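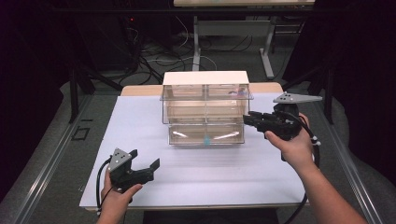

Rosalie Fuchs, Data Lead, Skutura

# Rengifo Campaign Recall Set

Survey responses on how well people remember video and print advertising, collected for the media planning team at Skutura and released for general reuse.

## Summary

Each row is one answer from one respondent about one advert. Respondents were shown a short list of campaign titles and asked which they had seen, where they had seen it, and which brand it was for. The set covers 4 channels: online video, print, outdoor and in-office screens. It does not cover radio or cinema.

The set was built to test recall wording. It was not built to rank campaigns, and the sample is too small for that.

## Files

- `responses.csv`: one row per answer
- `adverts.csv`: one row per advert, with channel and length
- `wording.txt`: the question text in both versions, A and B
- `CHANGES`: edits made after the first release

All files are UTF-8 with commas as separators. Text fields that contain a comma are quoted. Line endings are Unix style.

## Main fields in responses.csv

`resp_id`: random identifier, stable within a release only. Do not join across releases.

`advert_id`: key to `adverts.csv`.

`version`: A or B. Version A names the brand in the question. Version B leaves it out.

`seen`: yes, no or unsure. Unsure was offered as a full option and should not be folded into no.

`channel_claimed`: where the respondent says they saw the advert. This often differs from the true channel.

`brand_text`: free text, lower-cased, spelling left as typed.

`confidence`: whole number from 1 to 5, blank where `seen` is no.

## Collection

Fieldwork was run by Wokia through its online panel in November. The panel supplied some 1000 adults, all living in the Prurnesmont area. Respondents were paid by the panel at its usual rate. Versions A and B were assigned at random when the survey page loaded. A respondent who reloaded the page kept the same version.

Advert order was shuffled. A fault in the shuffle meant that the first advert was fixed for part of the opening day. Those rows are kept and marked `order_fixed = 1`.

## Cleaning

Rows were removed where every answer was given in under 2 seconds. Names, email addresses and phone numbers typed into `brand_text` were replaced with `[removed]`. Nothing else in that field was changed. Duplicate submissions were matched on the panel's own key, which is not included here.

## Known problems

- Print adverts have no length, so `length_s` is blank for them. Older spreadsheet imports read this as zero.
- Two adverts share a title. Use `advert_id`, never the title.
- People under 25 are thin in version B. Weights are not supplied.
- In-office screens were seen by few respondents and the results for that channel are unstable.

## Licence

Free to use and adapt with credit to Skutura. The advert films and artwork are not included and remain with their owners.

## Related

- Rengifo Outdoor Site List
- Rengifo Brand Name Spellings
- Prurnesmont Print Readership Tables

## Comments

**mediaplan_k**
Is `confidence` blank or zero for unsure? I have both in my copy.

**R. Fuchs**
It should be filled for unsure. Zeros came from the first release. Download again and check `CHANGES`.

**tobyreads**
Would be useful to have the age bands in a separate file. Otherwise loads fine in R.

Contact: Skutura data desk | © Skutura | Last updated May 21, 2020 | Back to top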